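Shop > Bedroom > Bed Linen > Children's Fitted Sheets > Peltent Alphabet Fitted Sheet, Pink

Search products Enter keyword or item code Go

Print this page | E-mail this page

Peltent Alphabet Fitted Sheet, Pink

Item code: PAF 21

The Peltent Alphabet is a fitted sheet in light pink with an all-over print of letters and cartoon shapes. It belongs to the Peltent children's range and is supplied by Grovell as a single item. Pillowcases are ordered separately under their own codes.

Material and finish

The fabric is a plain-weave cotton and polyester blend. The print is applied to one face only, so the reverse shows a paler version of the pattern. Slight variation in the pink between batches is normal. Customers who want two sheets to match should place them on one order.

The hem is elasticated on all 4 sides. Corner seams are overlocked and then stitched down. The sewn-in label is at the foot end, left-hand corner, and can be used to find the right way round when making the bed.

Use as a sorting surface

A made bed is often where the washing gets folded. 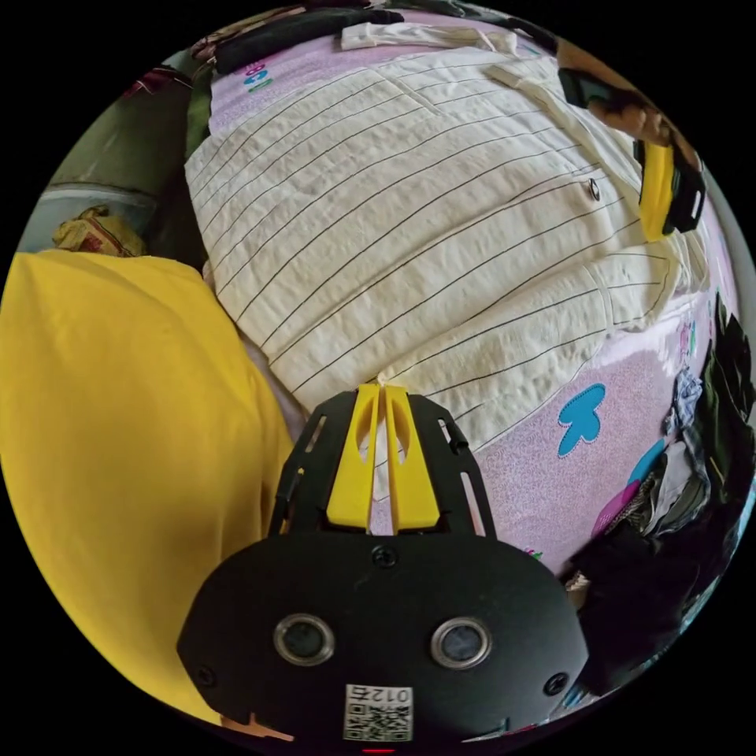 A shirt with a crinkled weave should be smoothed by hand from the placket outwards before the sleeves are brought in. Pulling at the hem stretches the cloth on one side and the fold will not lie square. Light shirts should be kept apart from dark clothing until both are known to be colourfast.

The sheet must be drawn tight for this work. If the elastic has ridden up at one corner, the surface will move with the garment. Lift the mattress corner, seat the pocket fully underneath and smooth towards the centre. On a mattress with a topper, measure the two together before choosing a depth.

Depths available

Standard: for mattresses up to 21 cm
Deep: for mattresses up to 40 cm

Both depths are made in single and small double. The print is the same size on each, and the position of the letters relative to the edge differs from sheet to sheet. No two corners should be expected to match.

Print

The pattern includes large single letters in blue and short runs of letters in mixed colours, set among the cartoon motifs. The colours are pigment printed and cured before the fabric is cut.

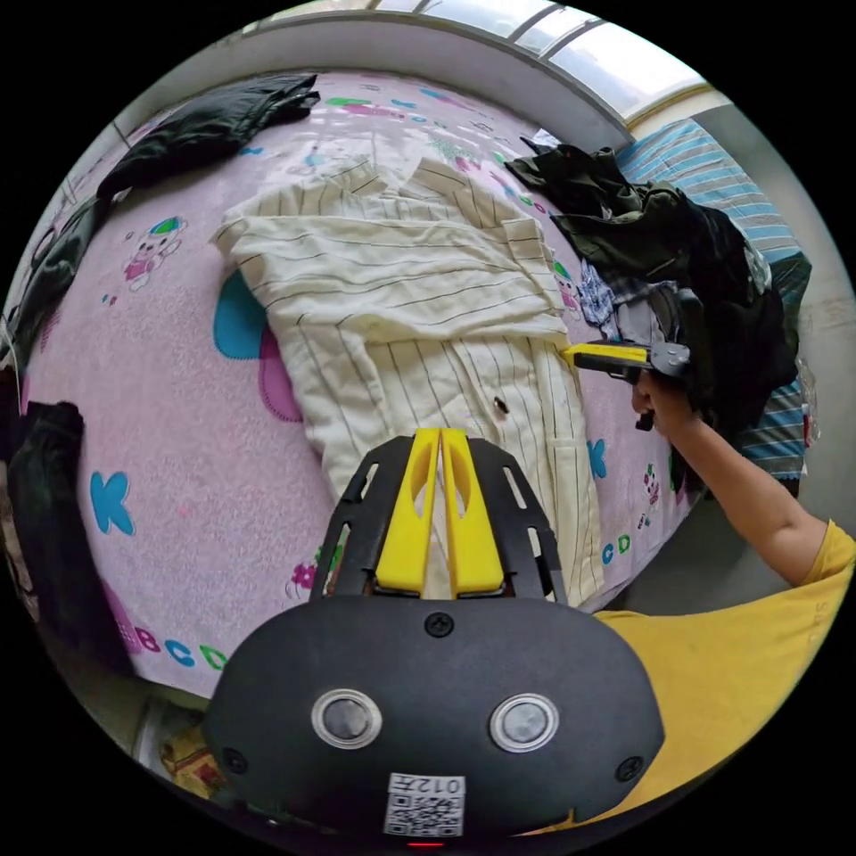
Text: Wolik

Some softening of the blue should be expected with repeated washing. Direct sun has more effect than the wash – a bed under a south-facing window will fade first along the side nearest the glass.

Washing and care

Machine wash at 40 with similar colours. Wash separately the first time. Do not use bleach or any powder containing it. Tumble dry on low, or line dry in shade with the print facing inwards. Iron on the reverse, medium setting. Do not iron over the elastic.

Shrinkage after the first wash is within the allowance made at cutting. A sheet that was a tight fit when new should be exchanged for the deep version before it is washed.

Related items

Grovell Plain Pillowcase, Pink
Albers Mattress Protector, Single
Albers Folding Board, code 13

The Albers board can be used on top of the sheet for shirts and T-shirts. Its edges are rounded and will not catch the fabric, but it should not be left under a heavy pile of clothes, as the hinge may mark the print.

Returns are accepted on unwashed sheets in the original bag. Please quote the item code and the depth on the returns slip.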